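Tedcombe Mutual Savings Bank

Tedcombe Mutual Savings Bank is a depositor-owned savings institution with its head office in Tedcombe and branches in Flarnlow and Skollberg. It takes retail deposits, makes home and small business loans, and rents safe deposit boxes at two of its three locations. It has no shareholders. Surplus is held in reserve or paid to members as a year-end interest credit.

Ownership and membership

Any person who holds a savings or checking account with the bank is a member. Each member has one vote at the annual meeting, whatever the size of the balance. Joint account holders share a single vote, which is cast by the first person named on the account. Borrowers who hold no deposit account are customers but not members.

The annual meeting takes place in February. The most recent meeting for which minutes are available was held on Feb 14, 2026, with 592 members voting in person or by mail. The main item was a change to the bylaws allowing members to vote by mail without first asking for a paper ballot. The change passed.

Branches

The head office handles lending decisions, account records and the vault. The Flarnlow branch has a teller line, a night deposit slot and safe deposit boxes. The Skollberg branch is the smallest of the three and has no vault; cash is held in a time-lock safe, and box rental customers are sent to Flarnlow or the head office. The Skollberg branch opened in premises bought from Bajpai Stationers, and the older fittings behind the counter date from that business.
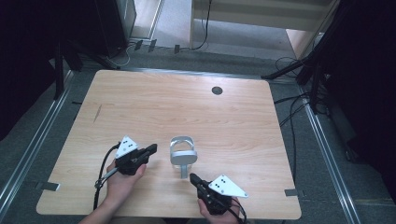
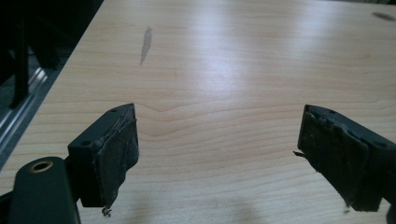

Teller positions at the branches were replaced in stages by sit-down service desks. Under the bank's layout rules, a service desk must have a clear writing area in front of the customer, a locking drawer on the staff side and a shielded screen. The desk surface must be light in color so that dropped coins and slips are easy to find, and a pale wooden top such as the one in both pictures meets that rule. Cash above $800 is not counted at a service desk. It is taken to the remaining teller window, where a counting machine and a second staff member are present.

Deposit accounts

The bank offers a passbook savings account, a statement savings account, a checking account and fixed-term certificates. The passbook account remains open to new members, although the books are now printed at the desk and no longer filled in by hand. A passbook that has not been updated for 28 months is marked inactive, and the holder must show identification before the next withdrawal. Interest is worked out on the daily balance and credited at the end of each quarter.

Certificates may be renewed or cashed within a grace period after maturity. If no instruction is received, the certificate renews for the same term at the rate posted on the maturity date.

Lending

Home loans make up the larger part of the loan book. Most are fixed-rate loans on owner-occupied houses, kept by the bank until they are paid off. The highest loan-to-value ratio allowed under the bank's own policy is 94 percent, and loans near that limit require mortgage insurance. Small business loans are limited to firms with a place of business in one of the three branch towns. Equipment, stock and vehicles are accepted as security - unpaid invoices are not.

Loan applications are reviewed by a loan officer and a second reader from a different branch. A refused applicant receives a written notice of the reasons and may submit new documents without paying a second application fee.

Safe deposit boxes

Boxes are rented by the year in four sizes. Opening a box requires the renter's key and a guard key held by the bank. Each visit is entered in a signed log. If both renter keys are lost, the lock is drilled and replaced at the renter's cost.

See also

Mutual savings bank
Passbook
Certificate of deposit
Night depository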